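Subject: Re: [rimgate-seminar] Lemma on the sums over the norm one group

Dear all,

Thank you for the quick answers. I put my reply below the quoted message, and I divided it in numbered points so that it is easier to answer only one of them.

> I read section 2 of the draft and I am not convinced by the
> bound for the twisted sums. You use that the character is
> nontrivial on the norm one group, but in the induction you
> restrict to a subgroup, and there it may become trivial.
> Did you check this by computer for small q? Also, is the
> constant 18 really needed, or is it only convenient?

1. The restriction to the subgroup.

You are right, and I am grateful that you found it. If the character becomes trivial on the subgroup H, then the inner sum has no cancellation and it is equal to the order of H. The induction step is then false as it is written. I think it can be repaired in this way: we separate the characters which are trivial on H, and for them we use the bound for the quotient group, where the character is still nontrivial. The price is one more term in the estimate, of size at most the square root of q.

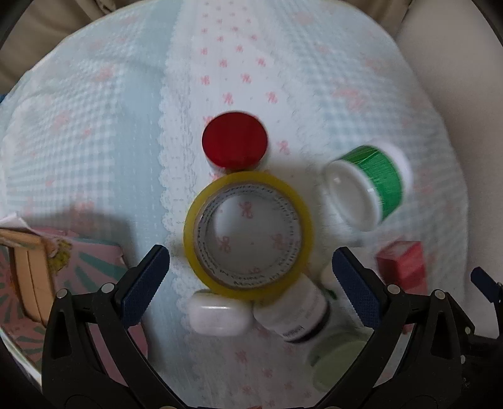

2. The computer check.

I ran the Lornex script for all prime powers q below 600 and all nontrivial characters. The old bound fails in 22 cases. In every one of these cases the character is trivial on H, so this agrees with your objection. The corrected bound holds in all of them. I must say that the script uses floating point numbers, so I would not call this a proof, even for small q. The worst ratio I found was for q a square, and I do not understand the reason well.

Maybe somebody who has access to the Itport machine can repeat the computation with exact cyclotomic integers. The input file is in the Sotelo folder, under the same name as in August, but please take the newer version. In the older one the generator of the norm one group was chosen wrongly when q is even.

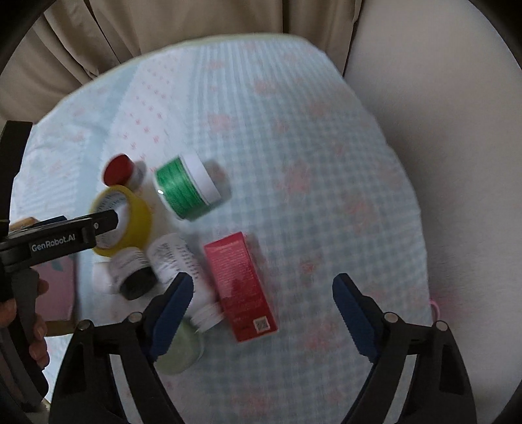
With the additional term the constant 18 can stay, but I agree that it is not the best one. It comes from applying the triangle inequality 2 times where one application should be enough. If we treat the two sums together, I expect a smaller constant, but the argument becomes longer and for the application to the moments we need only that it does not depend on q.

I will send a new version of the section when the quotient case is written completely. Until then please do not cite the lemma from the present draft.

With best regards to everybody on the list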